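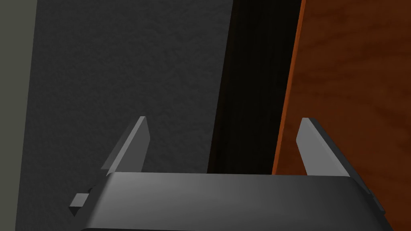
Two flat grey fingers, wide apart.

The number 8 bus from Grirbridge to Stondine has a new timetable, which I know from having stood at the stop with the old one. It used to leave at 3. It now leaves at 2.30, a change announced on a laminated sheet tied to the far side of the pole, facing the hedge.

I've used this bus for years and I'm fond of it in the way you can be fond of a cat that bites. It takes the long way round past the garden centre, stops outside a pub that shut before I moved here, and then sits with its engine running at the top of the hill for no reason I've ever worked out. By car the whole trip takes a quarter of an hour. By bus you could learn a fair bit of Italian.

With the 3 o'clock gone I went and sat in Butanetti, the café that took over the old shoe shop and kept the carpet. I had a pot of tea and something called a morning slice, which they sell until closing. The two women at the next table were talking about the timetable as well. One of them had written to the council and been sent a survey about cycling.

The next bus was at half past four and turned up at ten to five – full of schoolchildren and one very wet dog. I stood all the way, wedged against the luggage rack with my shopping between my feet, and the driver waited at the top of the hill as usual. I've since copied the new times onto the back of an envelope and stuck it on the fridge. They're good until October.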